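Grikurby site, monthly safety walk, demonstration room
Checked by: Anel Shabalala. Date: August 17, 2026

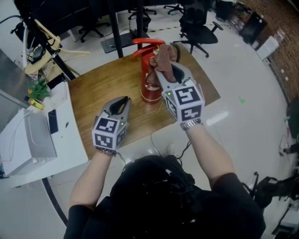
1. Extinguishers wiped down, tag and pin checked. OK. Wiping is now one of the tasks being recorded for the Bandum arms. Recording does not replace the check. Sign the tag by hand as before.

2. Extinguisher back on its bracket at end of shift. To be confirmed by Annelies Kofler. Any unit used for a task must be swapped for a spare on the wall first.

3. Cables on the floor. Action needed. Tape down or cover anything that crosses a walking path.

4. Grippers: jaws, screws, straps. OK. Report pinched fingers even if there is no mark.

5. Jewelry and loose sleeves. Comment: the old rule covered the press line only. Chantelle Rampersad asked if it applies to people wearing or holding grippers. No written rule yet. Raised with Clatico.

6. Breaks. Not OK. Operators are down for 200 repeats a shift, and two reported sore shoulders. Thandeka wants a change of task every 18 repeats. I agree.

7. Job changes. The cleaning round will go from two people to one when the arms start in November. The second person moves to inspection and needs extinguisher training before then. Not booked.

Open from last time: item 3. Copy to K. Makhubela.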